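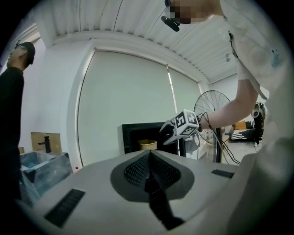 Clamton wants people to warm up drinks and tell us why they bother. We have read plenty of surveys claiming that everyone loves their kitchen gadgets, and we don't believe them. People say one thing on a form and do another when they want a cup of tea. So we would like to watch small jobs being done: a paper cup set down at the mouth of a little black oven, a fan to move or work around, storage bins and boxes where most homes have them.

We need 38 adults for sessions in May at our Indilham rooms. Each lasts 75 minutes and pays £38, travel not included. Mornings start at 9.30.

You should make at least one hot drink or snack a day at home. You need not be a good cook — we would prefer that you weren't showing off. Please don't apply if you sell kitchen goods or write about them.

We can't promise the findings will change anything. The last study had 217 replies and most of them contradicted each other.

To apply, write a few lines to Konrad Olszewski at Clamton, Room 551, saying what you last reheated and whether it was worth it. Questions about pay go to Henryk Szczepańska.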